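Getting Started with the Norna Hand-Held Gripper Pair

If you've just signed out one of our Norna kits, welcome! It takes most people a little while to feel comfortable, so please be patient with yourself (I certainly wasn't quick). Put the strap over your shoulder first, then pick up a gripper in each hand and open and close the jaws a few times before you go near the table. 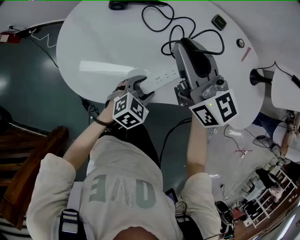
Ditell Robotics | Customer Training Team

A power strip is a lovely thing to practice on, being long and a bit awkward. Take hold of one end with the left gripper and bring the right one down on the middle, and try to keep your wrists loose while you do it. Keep the patterned faces of the marker cubes clean and clear of your sleeves, and go slower than feels natural.

Once that feels easy, set the strip down, let go with both hands, and start over from the other end. I like to do this until my shoulders stop creeping up toward my ears!

Jaqueline Ocampo runs a drop-in session every Wednesday, and she is happy to go over the settings with you. Spare jaw pads are part number 397 in the Norna parts list.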